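I have now made my grandmother's split pea soup four times this winter and ruined it three, so I feel qualified to write about it at length.

Her recipe, if you can call it that, is on the back of a Lemieux hardware receipt. It says peas, onion, ham bone, "water to the knuckle" and then, underlined, "don't rush." She had small hands. I don't. The first batch was basically a broth with peas drowning in it, and I ate it for 8 days.

The second batch I left on low while I took a phone call from my cousin. If you've met my cousin you know how this ends. Burned peas stick to a pot like roofing tar, and the smell gets into coats. I wore mine to work anyway and a man in the elevator asked if there'd been a fire.

For the third one I bought fancy peas from Feltaslow, the shop on the corner that sells beans in paper bags with little biographies on them. Mine had been grown at an altitude of 400 meters, according to the bag. They also refused to soften. I simmered them for an hour, then another, then ate cereal.
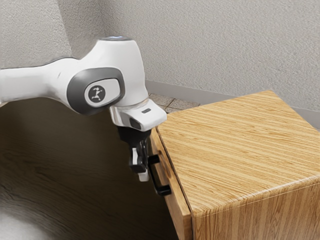
*White arm, light wood cabinet.*

Guoqing Cui from my old building finally set me straight over text. His questions, in order: did I salt the water at the start (yes), did I put in the canned tomatoes (a few, for color), and was I out of my mind. Salt he could forgive. The tomatoes go in at the end or they don't go in, he said, as the acid keeps the peas hard. My grandmother never used tomatoes at all. I'd added those myself, feeling creative.

So, batch four:

- 1 pound green split peas, plain ones, rinsed
- 1 ham bone with some meat still on it
- 2 onions, chopped small
- 3 carrots, sliced
- 8 cups water, measured with a cup and no knuckles
- 1 bay leaf
- black pepper, and salt only once you've tasted it

Cook the onions in a spoonful of butter until they go limp – give them a good ten minutes. Add everything except the carrots and salt, bring it up to a boil, then turn it way down with the lid slightly open. Stir now and then, scraping the bottom. After an hour put the carrots in and give it another 30 minutes. Pull the bone out, pick off the meat, put the meat back.

It was good! Thick enough that the spoon leaned instead of falling over, and a nice murky green that no magazine would print. I had two bowls standing up and took a jar across the hall to Grigore Barbu, who returned it washed, with a note reading "more pepper."

He's right about the pepper. I'm doing white beans next, and I've already told my cousin not to call.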